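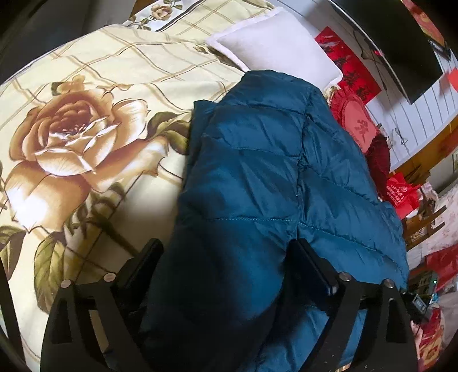
A quilted jacket folded lengthwise on a flowered bedspread.

16/11/2021

The owner of Patrício, a two-room guesthouse and clothing repair business in Vendedley, does most of her folding on a bed. She has a table in the back room, but it is too narrow for winter coats.

"A bed gives a little," she said. "You can press a puffer jacket down and it stays where you put it. On a table it slides off."

She began taking in coats for summer storage in May three years ago, after a neighbor asked if there was room in a closet. Last season she stored 878 pieces. Most were padded jackets, and she folds all of them the same way: zipper closed, sleeves in, then lengthwise.

"People roll them," she said. "I did too, for years. Then you open the bag in the fall and the filling has gone to one end. Lengthwise, the stitching keeps it where it belongs."

She does not use vacuum bags. A customer from Adeck once brought in a down coat that had spent two winters in one, and it took 13 rounds in the dryer on low before it looked like a coat again. She charges by the shelf now and uses cotton sacks, which she sews herself from old sheets.

Glossy fabrics get extra time. "They show every crease — dark blue and black are the worst," she said. "I tell people not to worry about it. Hang it in the bathroom while you shower and most of it drops out."

She will not iron them, even when asked. One sleeve melted in her first year, and she paid for the jacket.

Drop-off is at the side door. Coats should be clean, with the pockets emptied. She keeps a jar for what gets left behind, mostly coins and bus tickets from Londex.

"I check the pockets anyway," she said. "Then I fold."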